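# Ferkwood Shorts Night – your questions

Doors open at six, and I answer all the emails myself, so be kind!
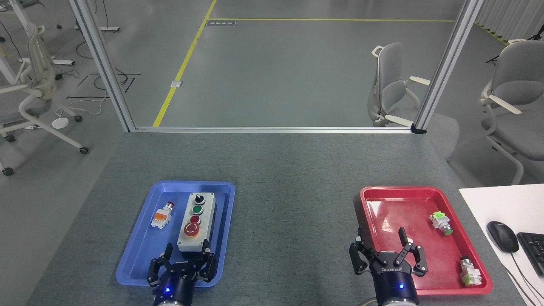
*Blue tray, red tray, and a control box with a big red stop button.*

**How much are tickets?**
$33 for the whole night, all the films included.

**Can I bring the kids?**
The early program, sure. The late one's pretty scary – I watched half of it through my fingers.

**Is my seat reserved?**
Nope, there are 84 seats and you grab whichever you like.

**Can I send in a film?**
Please do! Entries for next year close in December.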